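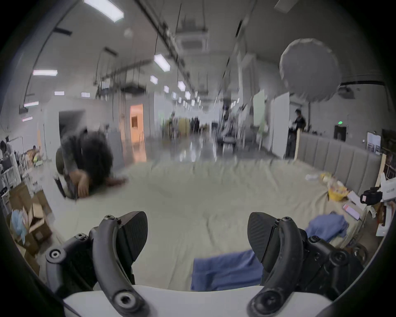
Slide 1. Good morning. I will speak about the bed, and how it becomes a table for everything in the house.

Slide 2. At Memitz we looked at 115 bedrooms in rented apartments. In 80 of them, laundry was folded on the bed. The tenants told us the same thing: the bed is the largest flat place they have. (Wait a little. People usually nod at this point.)

Slide 3. Please look again at the opening photo. A folded blue cloth is near the front of the sheet, and a second blue one is still crumpled. On the same sheet there is a phone, and also a yellow package. I want to talk about this mixing.

Slide 4. Small things get folded into the laundry. In the Tundine building, tenants wrote down each lost item for some 10 weeks. Keys and chargers were the most frequent. Read two entries aloud, not more.

Slide 5. What we tried in Pritchard: first clear the bed, then pull the sheet flat, then bring the clothes. One tray for small things, on the floor or on a chair. Say that the tray was my colleague's idea and I was against it.

Slide 6. Costs. Skip if we are late after the coffee.

Slide 7. Question for the room: where do you put your phone when you fold? Take three or four answers.

The handout from Sesten is at the door. Return the microphone.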